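Section 3: Setting up the shared room

3.1 Before you start

Read this section through once before moving any furniture. It covers the Stemero layout, which suits a room used by several people at the same time. For a room with a single user, go to Section 5.

You will need the floor plan from the front of the binder, a tape measure, a damp cloth and a roll of Clonditz labels.

3.2 Placing the shelves and tables

1. Stand the tall shelving unit against the wall. Check that it sits level before loading it.

2. Fill the bottom shelf first and work upward. Heavy items go no higher than the second shelf.

CAUTION: Each shelf holds up to 16 kg. Do not climb on the shelves or lean a ladder against them.

3. Set the small tables out in the open part of the room, leaving 100 cm clear on every side so two people can pass.

4. Put one box on each small table and nothing else. Loose items go back to the shelves.

5. Keep chairs near the wall when they are not being used.
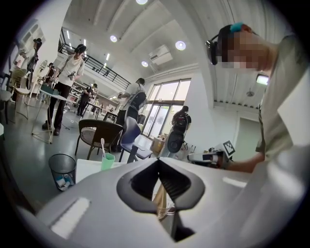 6. Lay out small tools and bottles together on the main tabletop, within arm's reach of the person working there. Bottles should stand upright with their caps on.

7. Long or thin pieces, such as sticks, should lie flat and point away from the edge of the table.

NOTE: If the tabletop gets crowded, clear it before carrying on. Sorting around a pile takes longer and things get knocked to the floor.

3.3 Window area

Flatten cardboard boxes once they have been emptied and store them under the bench. Full boxes may stay on a raised surface by the window, but don't stack them above the sill.

3.4 Labelling

Label every shelf on its front edge, at the left end. Use the colour listed for that shelf on the floor plan. Replacement labels are part no. 531 in the Alvarado catalogue.

3.5 Packing up

1. Return tools to the shelf shown on their label.
2. Wipe down the tables.
3. Check the floor under the tables and chairs.
4. Sign the sheet inside the binder.

Changes to this layout go to Ljubica Mladenović at the Zurkham office. Section last revised Oct 14, 2025.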